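Notebook, memorial and obituary archive
Fri 18 December

Severin asked me to write down where we are with the Grorkau death notices before the holidays, so that whoever opens the book in January does not have to start from zero.

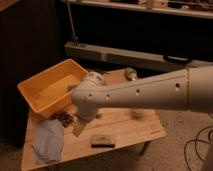 The transcription now stands at 1,427 notices out of 2,350. The rest are in the two last boxes from the Ortner printing house, and these are the bad ones, with the thin paper and the black borders that have eaten into the text. I did 13 this morning and I am not proud of the last three. They need a second pair of eyes and I marked them with a question mark in the status column.

Names. We still have no fixed rule for maiden names. The old notices write "Widow Trummer, born Leitner", the later ones put a hyphen, and some families changed from one to the other between the father's notice and the mother's. I have kept what is printed and put the normalised form in the second field. Please do not correct the first field, even when it is obviously a typing error of the newspaper. Last week I found two where it had been done and I had to go back to the scans.

(By chance this was the same surnames as Severin and Luzius. Both say no relation. Luzius will ask his aunt.)

Dates. If the notice says "on Tuesday last", we calculate from the date of the issue and write C after it. If the issue date is missing too, leave it empty. I had a long discussion with Luzius about this. He would like to put at least the year, from the style of the border. I understand the idea, but a border was used until the block was worn out, and for one of the small ones I can show eleven years between first and last use. So: empty.

Search in Javari. The new index finds "schoolmaster" but not "school master", and it does not find "midwife" at all when the word is divided at the end of a line. I tried joining the lines before the import and then it works, but the verses at the foot of the notice become one long sentence, and it looks terrible on the page. Maybe join only the top part? To be tested, on a copy and not on the real one.

Pletell, no, Pleltell (I write it wrong every time) sent the family letter back with their changes. It is the letter that goes to relatives who ask us to take down or add something. They made it shorter, which is good, but now it begins with the form number. A person who writes to us about her mother should not read a form number first. I put the condolence line back at the top and sent it again at 2.

A correction from a reader: the Grorkau organist did not die "after long illness" but by drowning, the family had asked the paper to print it so. The notice stays as printed. I added her letter as a linked note, with her permission, and her telephone number is removed.

Open for January:
second reading of the question marks, Severin
maiden name rule, all of us, one hour, not more
line joining test, me
ask Ortner if the order books still exist, Luzius

The key for the box cupboard is in the upper drawer again.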